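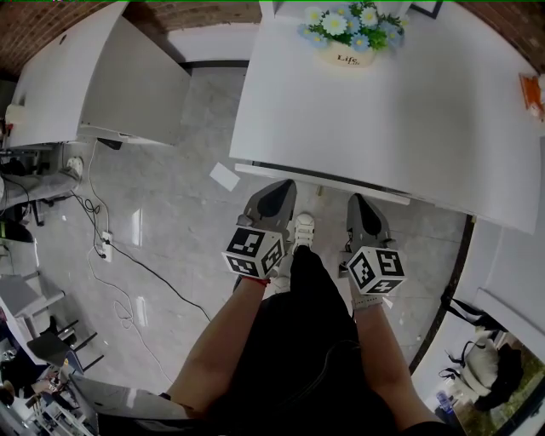 Vignesh Fernandes reckoned the tracking was fine and it was my filter that was broken, and he said so in the group chat at a time of night when I didn't want to hear it. He was right, annoyingly, and most of this report is about how I got from there to something that works.

Project title: Cleaning up hand-held gripper tracks for the Jato pipeline
Module: Robotics individual project, Entwistle building, lab 2
Supervisor: Dean Marsden
January 2020

What I was meant to be doing

Jato is our department's set of scripts for turning recordings of people using hand-held grippers into paths a robot arm can follow. It had three stages when I joined: find the markers, work out where each gripper is, write the path out. My job was the middle stage, which was a single Python file with a comment at the top saying "tidy this" (thanks, whoever that was).

Each gripper carries cubes with square black-and-white patterns on them. If the software can see one face of a cube it can work out the position and angle of the whole cube, and from there the gripper, as long as you've measured how one sits on the other. Two faces are better than one. A single face seen nearly straight on is the nasty case, as the sums have two answers that look almost equally good and the software hops between them. We called this flipping and I have come to hate it.

First go

I started with a plain moving average over 13 frames, mainly because it took me an afternoon to write! On the plots it looked lovely. Then I played the path back in the simulator and the arm cut every corner, and whenever there was a flip it swung its wrist round in a big lazy arc, since averaging a right answer and a wrong answer gives you a third answer that is also wrong. I spent ages blaming the marker finder for that. I even turned its thresholds up so high that it stopped finding faces at all on the darker recordings, and wrote in my log book that the problem was solved. It was not solved, there was just no data.

That was when the message came in. Vignesh had taken the raw output from one of my worst recordings (all 2,000 frames of it), plotted both possible answers for each face instead of only the one the library picks first, and the correct track was sitting there the whole time, smooth as you like. My code was throwing it away.

Second go

So the rewrite keeps both answers for every face and decides later. For each frame it takes all the candidates, predicts where the gripper should be from the last few good frames, and scores each candidate on how far off it is in position and in angle. If two faces of a cube are visible they have to agree with each other, and that gets a big bonus. Then it goes over the recording backwards and does the same thing again, and where the two passes disagree the frame is marked as doubtful.

Doubtful frames are left as gaps. I argued with Dean about this one. He wanted them filled in so the later stage didn't need changing, and I wanted to be able to see them. We ended up with short gaps filled by a straight blend and long ones left open, with a setting for what counts as short, which I'm quite pleased with even if the setting has a terrible name (gap_max_ok, sorry).

The smoothing is still in there, by the way, only it comes last now and it's much lighter.

Results

On the Rostbridge test set the old file left 131 flips that I had to find by eye, scrubbing through with a cup of tea. The new one leaves none in the frames it trusts. It does mark a fair few frames as doubtful, mostly fast wrist turns, and I haven't checked every one of those by hand. Position error I can't give properly because we never had a second tracking system to compare against, and I don't want to make up a number.

It's also slow. The backwards pass means you can't run it live at 60 frames a second, so it's for recordings only. Anyone wanting live tracking will have to do without that pass, and I'd be curious how bad it gets.

Things still on the list

The measurement between cube and gripper is typed in by hand in a config file, and I got the sign of one axis wrong for a whole week. There ought to be a proper calibration script. I've started one, it's in the branch called lokcombe, and it runs but the answer drifts depending on which recording you feed it. I think it needs more varied wrist angles. Dean has said I can carry on with it in July if the next student doesn't mind sharing the repository.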